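Notebook, July, 4:20 pm

Felt wear, tennis balls, continued. Khrystyna-Mariia Kushnir wants to know whether the Cekstead wash bag strips the nap or only the fluff, and I have promised her an answer before I have one. A bad habit, but it keeps the page full.

Wash cycle 9 done this morning. Brushed the balls by hand after drying, same soft brush, same bored technician. Diameters went in the Brilteo sheet. Rebound on the concrete step next: mean 105 cm for the washed lot, with one ball at 62 that I suspect of having been dead on arrival. Left it in the sheet, marked with a D. Khrystyna-Mariia will ask.

Bench 2 is still under the Senivholm parts, which were going to be moved "after lunch" in a month that was not July. So the look-over happened on the stone counter by the curtain.

Jobs before next cycle: new bags, relabel the tub, find out who took the good calipers. The 7 mm gauge pin is back, no explanation offered.

Seams are the part I keep going back to. The glue line is where I expected dirt to collect, and under the loupe a few of the older balls do have a gray edge to it, worse after the Lūse powder than the plain soap. Color is harder to judge, as I have now written on almost every page. The polished counter doesn't help, throwing a pale yellowish smear back under two of the three balls, and the speckle in the stone is no friend to anyone hunting for lint. White card under them next time. Ask K-M for the big sheet. 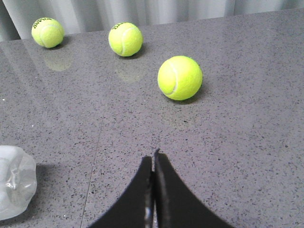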